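Guides > Table Styling > Part 2: Filling the Bowl

Kitchen | Dining | Hallway | Seasonal | Contact

22/08/2021 by Lakshmi Varma

Part 2: Setting up a faux fruit centrepiece

If you've done Part 1 you'll have picked your container and wiped it out. I use wire baskets for nearly everything now (my old Pilora bowl hid half the fruit, and I'd paid for that fruit!), but any low, open shape will do.

Before you start

Lay all your fruit out where you can see it. I know it looks a mess, but if you pull pieces out of a bag one by one you'll end up with all the apples on one side. My Holanda set came in a box with 20 pieces and I've never once used the lot.

1. Put a tray or mat down first. Wire can scratch a wooden top, and I have the marks on my own dining table to show for it.

2. Stand the basket on the tray and give it a gentle push. If it rocks, turn it a bit until it settles.

3. Start with the heavier round pieces, apples and peaches mostly. Keep two reds from touching if you can.

4. Lay a pear on its side near the front. Standing up they always look a bit stiff to me, and they topple.

5. Tuck the darker fruit (plums, say) in at the side.

6. Add the mangoes next, then drape the grapes last so they hang over the rim a little.

Note: step 6 can wait until you've had a cup of tea and a look from across the room. I nearly always move something.

CAUTION: Faux fruit is not a toy. Single grapes can pull off the stem, so keep the bunch well away from toddlers and dogs.
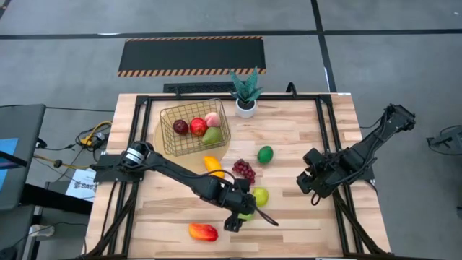 Reading time: 7 minutes

The basket has its plum, apple, peach and pear in, so you're at the end of step 5, with the mangoes and grapes still out on the wood along with a green apple. I like a little succulent in a white pot at the back as well, it breaks up all that shine.

7. Dust weekly with a soft brush. Don't soak the pieces, as the colour can lift (my Zolum lemons went terribly patchy).

Note: if you're swapping to gourds in October, wrap the grapes separately before you box them up. Part 3 covers storage.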